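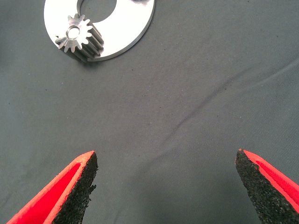
Fig. 1. Gripper open over the cloth, plate and gear at the top.

4.3 Gear cell: pads, cloth and first placement

These steps are for the Skiltov arm as built on the shared bench at Grimshaw. Finish 4.2 (homing) first.

1. Set the jog speed to 135 and open the fingers fully.
2. Stretch the cloth over the table and clip it underneath.
3. Jog once along each table edge. 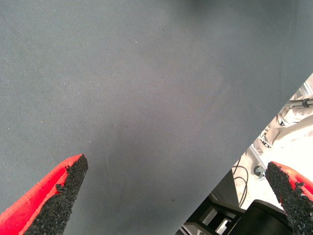 The cloth does two jobs: it cuts glare and it stops small gears from rolling. Pull it tight enough that it lies flat right up to the table edge, with no folds where the fingers will work. Black grit pads line the inner faces of the red fingers, and they shed. Brush the cloth before each run.

CAUTION: Keep cables away from the arm's path. Cut power before reaching in.

4. Save the safe corner. On our build the base axis reads 2559 there.
5. Move to the plate side and save again (1428).

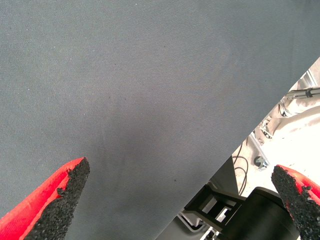 If the second value drifts after a restart, repeat homing and save both corners again. Do not edit the numbers by hand.

6. Place the plate by hand with its pins up.
7. Close on a gear at grip force 600, keeping its face parallel to the cloth.
8. Bring the bore over a pin, lower slowly, then open.

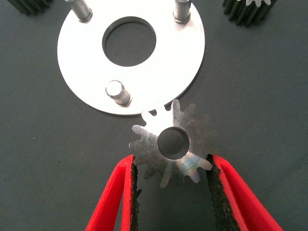 Gifty Ametepe writes that 600 was too much on her build and bent a finger, so she starts at half that and works up.

Note: New pads need the grip force set again. See 4.4.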